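Folding hand wanted for the kit room at Pillai, Tindton – part-time, starting in January

Hello! I'm Emiliano Cordero and I look after the kit room at Pillai. We wash, mend, fold and pack team clothing for sports clubs and schools, mostly basketball and football, with some netball when the season gets going. If you've ever turned up to a match and found your shirt clean and folded in a bag with your name on it, somebody like us did that.

I'm looking for 2 people to join us, and I want to be upfront that the job has changed a lot over the past year, so please read to the end before you apply. A few people came to the last round of interviews expecting an old-fashioned laundry job and were a bit thrown.

We now have robot arms doing part of the folding. They work on padded grey tops at the far end of the kit room, and each arm has a pair of grippers that work a bit like salad tongs. Vests and shirts go down on the padding and the arm has a go at them. Sometimes it's lovely to watch and sometimes I have to go and put the kettle on.

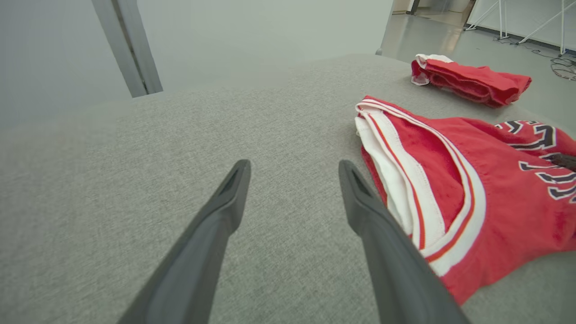 Page last changed: November 29, 2024

Basketball vests are the thing we practise on most. They're slippery, the armholes are huge, and the trim likes to roll over on itself. A person sorts that out without thinking. The arm needs it laid down in a way it can cope with, and a good part of your day will be learning what that way is. You'll get a feel for it quicker than you'd expect – it took me about 2 weeks, and I'm no whizz with gadgets.

What you'd be doing

On a normal shift you'd take clean kit off the trolleys, check it for loose threads and lifting letters, and set pieces out for the arms. You'd keep an eye on them while they work, stop them if a sleeve gets dragged along, and refold anything that isn't good enough to send out. You'd also write down what went wrong in the log. One line will do. "Let go of collar too early" is perfect. "Rubbish again" is how I used to do it, and the technicians at Brurnton, who look after the arms for us, asked me very kindly to stop.

You'd still fold by hand as well, every day. Anything with a zip or a hood goes to the hand table, and so does every goalkeeper shirt with padding in it. Mending and name labels are all by hand too, and I can't see that changing any time soon.

What has changed for the people here

I get asked this at every interview, so I'll put it down in writing. Before the arms came in, the folding team did nothing but fold for a whole shift, and by the end of the week our wrists and shoulders knew all about it. Now we swap jobs through the day. An hour with the arms, an hour at the hand table, then labels or packing. I sleep better, and I've stopped wearing the wrist support I'd had since my first winter here.

No one on the team was let go. Two of our folders moved across to mending, which they'd been asking to do for ages, and that's partly why I have gaps to fill now.

It isn't all rosy, though. The room is less chatty than it used to be. When you're watching an arm you can't really natter with your back to it, and a couple of the old hands miss the days when we all stood round the one big table putting the world to rights. We've moved our tea breaks so that everybody stops together, and that has helped a fair bit. Some people also find it frustrating to stand there while a machine takes an age over something they could do in a blink. I was one of them! If that sounds like it would drive you up the wall, have a think before you send the form in.

The other thing is that you'll be asked for your opinion, a lot. Brurnton send someone over regularly and they'll want to know which fold you'd do first, where you'd hold it and why. The first time I was asked, I couldn't explain it at all. I'd been folding shirts for years and had to stand there doing it slowly in front of someone, saying it out loud. It's a funny feeling, but I've come to enjoy it, and it's paid time like everything else.
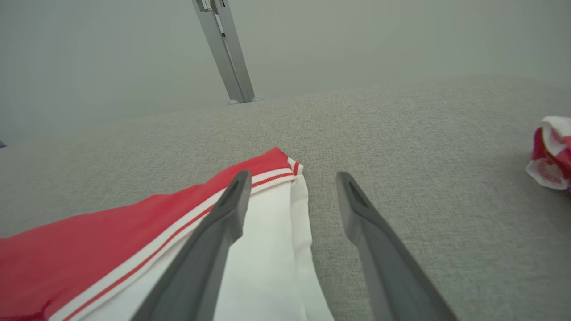 Folded red and white kit under one of the grippers.

Who I'm looking for

You don't need to know anything about robots or computers. You do need to be patient, and you need to care whether a fold is neat, even when the bag it's going into will be thrown in the back of a minibus. Shop, laundry, hotel or care home work would all be useful, and so would years of doing the washing for a big family – I mean that, please put it on the form.

You'll be on your feet for a lot of the shift, with a stool at the arm stations if you want one. Trolleys are on wheels and bags are kept light enough for one person. If you need things set up differently, tell me and we'll sort it out before you start.

Please also be someone who'll press the stop button. New people are often shy about it, as if they'll get told off for holding things up. You won't. I press it all the time.

Hours and pay

Both posts are part-time, with a morning or an afternoon shift, and you can tell me which you'd rather have. The rate is the same whether you're at the arms, the hand table or the labels. I pushed for that, because I didn't want folk squabbling over who gets which job. Training is paid from your first morning, and you'll shadow one of us until you're happy to be left to it.

Getting here

We're at Unit 163 on the Clondmont estate, on the edge of Tindton. The 301 bus stops by the main gate and there's a covered rack for bikes. Parking is tight in the mornings, so share a lift if you can.

How to apply

Pick up a form from the front desk, or ask them to post you one. It's a single sheet. At the bottom there's a box asking what you'd want to know before working next to a robot arm, and I read those answers first, so don't leave it blank. There are no wrong answers.

If your form looks promising I'll invite you in for a look round and an hour's try-out, and we'll pay you for that hour. Bring flat shoes and tie long hair back. You'll meet the team, fold a few things and have a go at setting out a vest for one of the arms. Ask them anything you like while I'm out of the room.

Emiliano

This site uses cookies to remember your settings and count visits. Accept all | Only the necessary ones | Read our cookie policy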